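Can Robots Do Chores Yet?

Folding a T-shirt looks simple. For a robot with two arms, it is hard work – cloth changes shape every time it is touched.
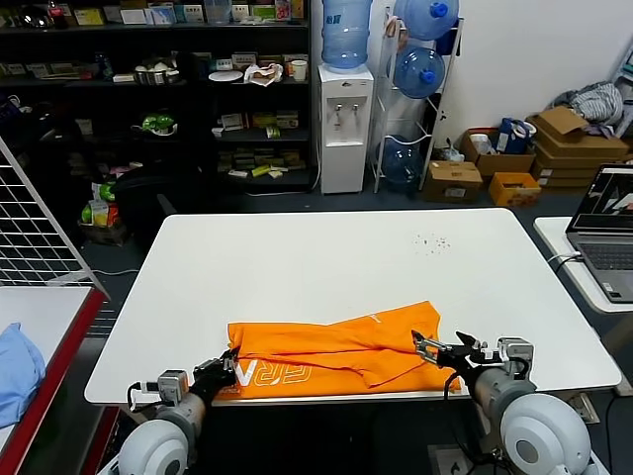
Jitosbridge Department of Young Learners

A robot must first find the edges of the orange shirt. Its grippers do the job of fingers.

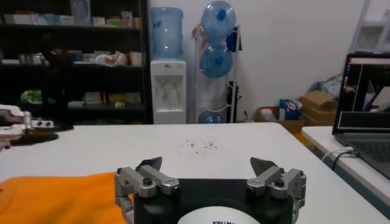

Mi-kyung Bae, Education Officer

Each gripper opens and closes to hold cloth. Crumbs on a table are a different chore.
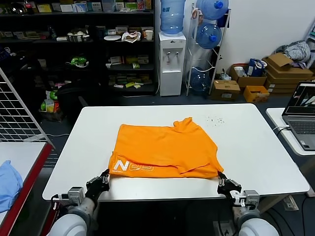 What Comes Next?

Robots can do a few chores, but people are still faster at most of them.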